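Review: Fasia Bench Rules for Small Robot Cells, second edition (Irkico)
Reviewed by Indira Marar, April 2022

Fasia Bench Rules is a spiral-bound manual of 172 pages with a set of wipe-clean cards and a pad of sign-off sheets. It covers one kind of workplace: a single light arm at a table, with people coming and going around it. Our group at Cetodthorpe bought two copies to replace a folder of house rules that had grown by email and contradicted itself in places.

The first edition was thin, mostly a summary of things you would find in any arm supplier's safety chapter. The second has been reorganised around the order of a shift, and it's much better for it. You start with the table and what's on it, go to power-up, then to the first slow run, normal running, interruptions and leaving the cell. Each section opens with the rule in bold and puts the discussion behind it in smaller type. There are 13 rules altogether and the cards carry one each.

It doesn't replace a risk assessment or the applicable standards, and the introduction says so plainly. If your arm is handling anything sharp, hot or heavy, you'll need a lot more than this manual. It's written for people who already have an assessment on file and need day-to-day practice to match it.

I tried it on ordinary lid and container work: take the lid off a tub, set it down, put it back.

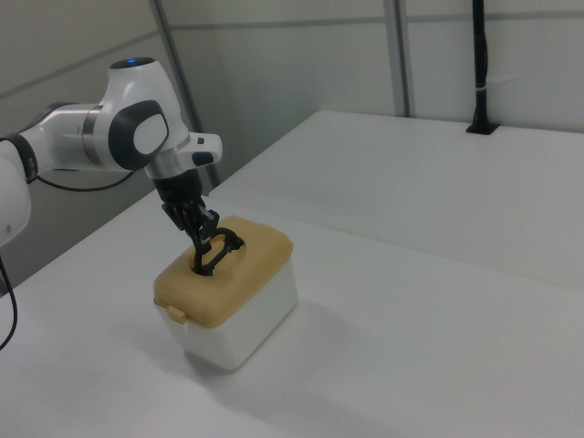
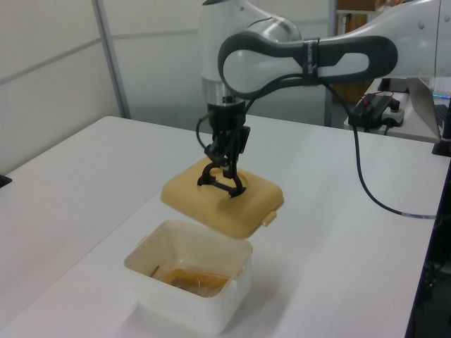
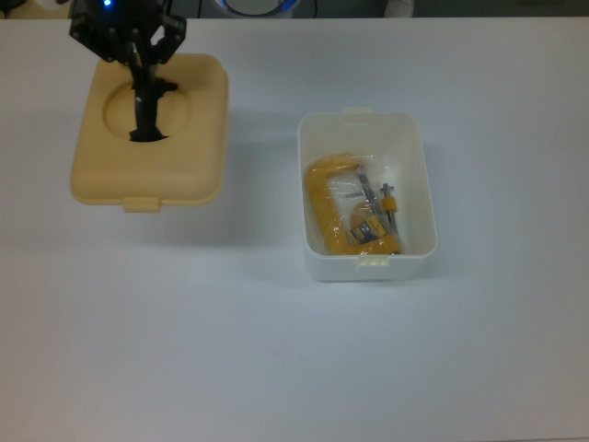
Cable routing gets a whole section, the longest in the manual, and I think it deserves the space. Fasia's rule is that a cable on the arm must be secured at each moving section, with enough slack for the full reach, and that any cable leaving the arm must not cross the part of the table where objects are picked or placed. Most cells I've visited manage the first half and forget the second. Our own bench is a fair test of it. In the second picture the black cable is strapped at the elbow, where the manual wants it, and then comes down and runs diagonally across the tabletop. The strap passes. The run over the table would have to be looked at against the marked work area, and the card asks you to do that at the far ends of the programmed path as well as at the start position. I found the wording clear enough that two people checking separately came to the same answer.

The section on held objects is also good. It asks for a written answer to a simple question: where does the part go if the fingers open now? For a lid held a little way above a table the answer is short. The manual then has you repeat the question at the highest point of the move, and over the open container if the path goes there. The sign-off sheet has a box for each.

Less good is the treatment of interruptions. Rule nine says that after any stop the operator must confirm what is in the gripper before resuming. Fine. But the discussion assumes that you can always see the fingers from the stop button, and on a bench with a partition close behind it you may have to walk to the other side. I'd like a line on where the button should go. Kocsis, whose older checklist we used for over 18 months, handled this better with a small layout sketch that you filled in yourself.

The glossary needs work too. "Guarded", "reduced" and "limited" speed are used as if they were the same thing in some sections and different things in others. New staff will trip on it.

Print quality is decent. The cards take whiteboard marker and clean off well with a dry cloth, though red leaves a faint tint. The spiral lies flat. The sign-off pad is gummed on the short edge, and sheets come loose in a bag.

Order code 3553 gets you the manual, cards and pad together. The pad can be bought separately, the cards can't, so keep the cards on a hook near the bench. Irkico's catalogue lists a revised glossary for November as a free insert for existing owners.

I'd recommend it to a lab or small workshop with one or two arms and no full-time safety officer. Larger sites will already have most of it in their own procedures. We've kept the Kocsis layout sketch and clipped it inside the back cover.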